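Gareth Hulme drove back to Dunmore in March to empty his aunt's kitchen. The landlord wanted the keys by five.

He started with the drawers. String, a corkscrew, takeout menus from a place in Odlow that had closed. Most of it went in the trash. The plates he wrapped in newspaper, badly, and then unwrapped and wrapped again.

His sister called while he was under the sink.

"Did you find the green colander?"

"I found a lot of things."

"The big plastic one. She washed the plums in it."

He remembered the plums. They came from the tree behind the house in Skembridge, and every August she stood him on a chair and let him shake the water through the holes — on the floor, mostly. She never said anything about the floor.

"It's worth a dollar," he said.

"I know what it's worth."

He packed the pots. He packed the kettle. Then he sat down for a while and looked at the boxes, and didn't tape the last one.
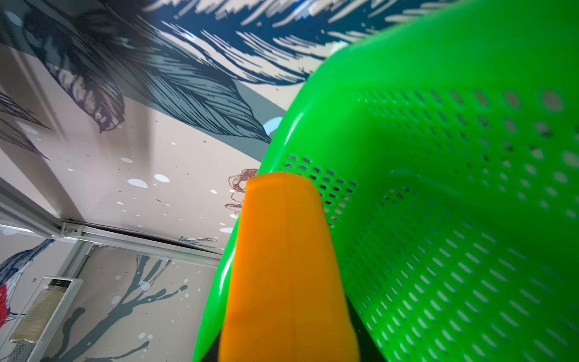

"So who gets it, you or me?" his sister asked.

"You take it," Gareth said. "I'll come over when there are plums."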